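Two grippers, one stove: notes from a talk with the Foneck test lead

The test lead at Foneck would like people to stop asking which gripper is best. "Best at what. That's my whole answer," she told me over a bad video line. "Give me a task and I'll give you a gripper."

The task, this winter, was stove knobs. Foneck has been putting two grippers through the same kitchen routine in simulation, the two-finger Dromgate and the softer Pallton, both on the same arm, same controller, same starting pose. 479 runs so far. She wanted more but the compute budget said otherwise.

The Pallton went in as favorite. Wide pads, forgiving, good on mugs. Then it met a round knob. "It slides. You turn the wrist 70 degrees and the knob goes maybe half that," she said. "The pads are just too nice."

The Dromgate is the opposite problem. Grips hard, turns fine, hates being off center. Her number for that is 5 millimeters - past it the fingers land on the knob face and the run is basically over.

I asked about the controller. Long pause. They began on the stock one and swapped to Su in September, and she says the swap mattered more than either gripper. Fewer stalls near the wrist limit. "We'd been blaming hardware for a month. Embarassing."

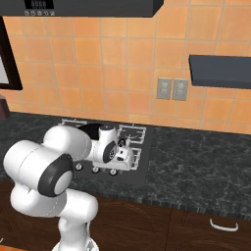

PALLTON TEST KITCHEN (SIMULATED), March 2021

The kitchen model gets more of her attention than I expected. Knobs along the front edge of the cooktop, burner grates right behind them, tile at the back. The gripper has to come down from above, and the grates leave it less room than you'd think. "Everybody tests on a bare table," she said. "Then they're suprised."

Next is camera placement. Wrist or overhead, still undecided, and she has 12 setups on a list. Real hardware after that, if the budget holds. She had another call waiting, so I never got to ask about the mugs.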